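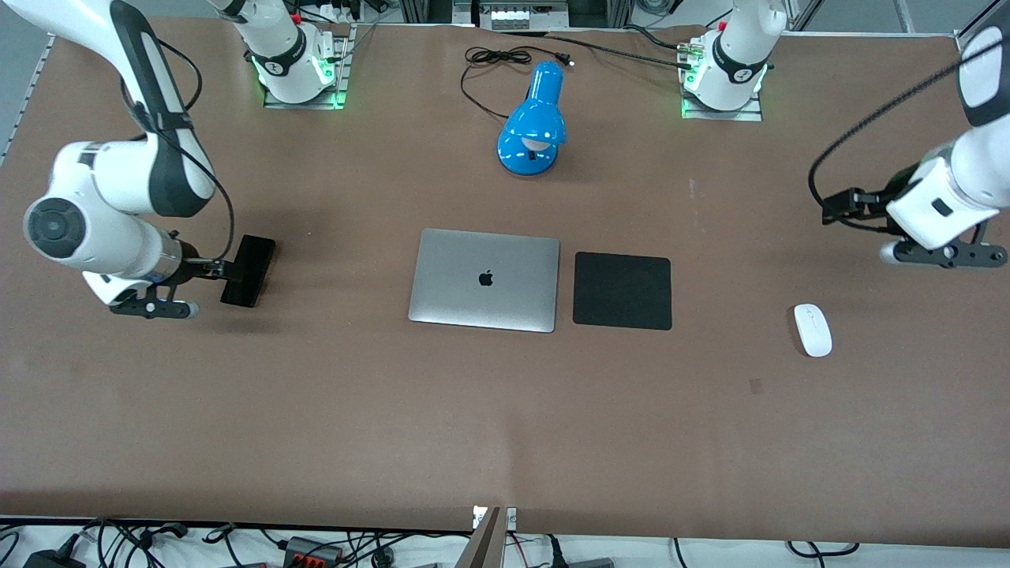
Paper and Its Uses
Week 3 handout: Why paper has a direction

Last week we got as far as the wet web, the moment when pulp lands on the moving wire and starts to become a sheet. Today's topic is my favorite in the whole course, and once you know about it you will be folding every receipt you get!

Grain

On a paper machine the pulp flows out onto a wire belt that is moving fast. Most of the fibers swing around to line up with the direction of travel, the way logs do in a river. When the sheet dries they stay that way, and we call that the machine direction, or simply the grain. The other way is the cross direction.

Paper folds cleanly along the grain and cracks or goes ragged across it. It tears straighter along the grain too. It is stiffer when you bend it against the fibers, and when it takes up moisture it grows mostly across the grain (fibers get fatter in damp air, but hardly any longer). Handmade sheets have much less of this, as the mold is shaken in more than one direction – we'll pass some around.

Three ways to find it

Bend test. Curl the sheet over loosely without creasing it, press down lightly, then turn it a quarter turn and do it again. The direction that gives less resistance has its fold line running with the grain.

Tear test. Tear a strip from each side of a scrap. The straighter tear is with the grain.

Water test. Cut a small square, pencil an arrow on it, and dampen one face. It will curl into a tube, and the tube runs parallel to the grain. This one is fun to watch and very hard to argue with.

Kraft paper

Kraft is the German word for strength, and the name fits. The process cooks wood chips with sodium hydroxide and sodium sulfide, which dissolves most of the lignin and leaves the long fibers in good shape. Unbleached kraft keeps its brown color. Softwoods such as pine and spruce are the usual choice for bags and wrapping, again for those lovely long fibers.

On a roll, the grain nearly always runs along the length. Keep that in mind for the book covers in week 5, where the grain should run parallel to the spine, head to tail. Glue a cover on the wrong way and it will warp, sometimes overnight.

For next time

Read the Feslow chapter on sizing, pages 7 to 47. The section on rosin is dense but worth the effort.

Bring 7 scraps of different papers, each marked with a grain arrow and the test you used. Newsprint, cereal boxes and envelopes are all welcome – the odder the better.

Lab is in Room 413 as usual.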